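Two Arms, One Sheet: Pictures from the Folach Study
Posted 02/12/2025

Folding is one of those jobs that hands do without thinking and robots find maddening. Thin, flat things bend as soon as they're touched, and they never bend the same way twice! At our lab in Warkotthorpe we've spent months on one narrow question: does a two-arm policy learn better folds if we also train it on the attempts that went wrong and were rescued by the operator?

The short answer is yes, and by more than we'd hoped. We collected 742 demonstrations by teleoperation, and 162 of them include a recovery (a missed grasp, a slipped corner, a fold started crooked and redone). These pictures come from the work itself, and the full write-up is on the Folach project page.

The wrist view is what the policy leans on most once a grasp is made. Light blue against a busy flower print gives it a nice clear edge to follow, and a crease like this one changes the shading a lot.
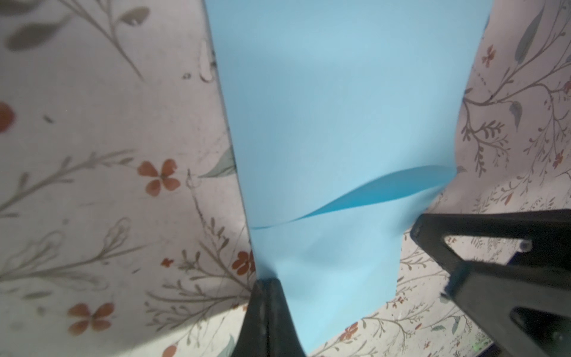
Goketti wrote in to ask whether the recoveries are doing the work at all, or whether any extra 162 demonstrations would have given the same lift. Fair point, and it's the first thing we checked. We swapped them for the same number of clean runs, kept everything else fixed, and the gain mostly went away. The policy trained on clean runs folded beautifully right up to its first mistake, then froze or kept closing on nothing.

Both arms are bolted to the same front rail and work toward the middle, so a lot of the learning is really about sharing a small space. We love the patterned walls, by the way. Changing the backdrop is a cheap way to find out if a policy is watching the task or just memorizing the room.
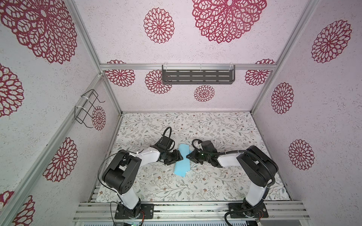
Left and right arms at the enclosure floor, grippers facing each other over the light blue piece.

For testing we ran 200 trials with each policy, split over 10 starting layouts. Some layouts put the sheet square in front of the arms. The mean ones push it off to a side, where one wrist camera gets only a corner of blue and a whole lot of leaves and flowers.

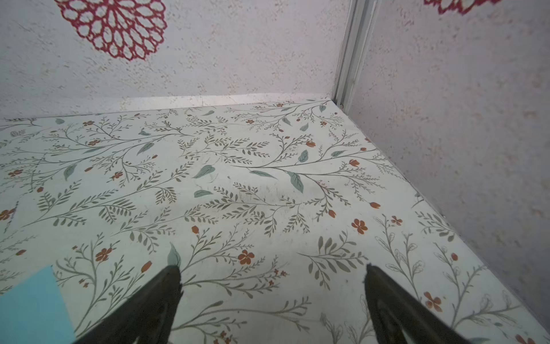
Those off-center layouts are where the recovery data paid off best, and they're also where we still lose the most trials. Our next round adds the Núñez grasp scorer, which rates each pinch before the arm commits to a lift. We're collecting for it through December, with thinner sheets and a couple of new wall prints, and we can't wait to see how it does!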